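Zadine Study Planner: review for mature-age and part-time students

Zadine is a web-based enrolment planner aimed at students who return to tertiary study after a break. It takes a list of units, a weekly availability grid and a credit transfer record, and produces a semester-by-semester program. I tested it over January with a part-time diploma load of two units.

Setup took 36 minutes, most of it spent on credit transfer. Prior units are entered one at a time; there is no import from a transcript PDF. The availability grid works in half-hour blocks and accepts recurring exceptions, so alternating shifts or a fortnightly custody arrangement can be modelled properly. Tindall, the closest competitor, handles fixed weeks only.
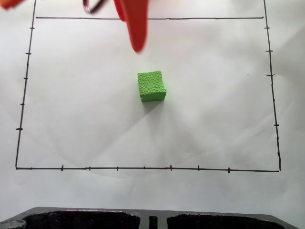
Marites Abella
Contributing reviewer, adult and further education

Scheduling is the stronger half of the product. Zadine flagged a prerequisite clash in my third semester and offered two alternative sequences, both valid against the handbook. Recalculation after a dropped unit is quick, although the original plan is overwritten unless a copy is saved first.

The cost module is weaker. It totals tuition and student services fees but ignores textbooks, parking and childcare. Instalment dates cannot be edited. Calendar export works; changes made in the calendar do not flow back.

A licence is $8 a month, with a trial of 7 days. Students on a fixed full-time timetable will get little from it. For anyone fitting units around paid work, it is worth a month's subscription before enrolment closes.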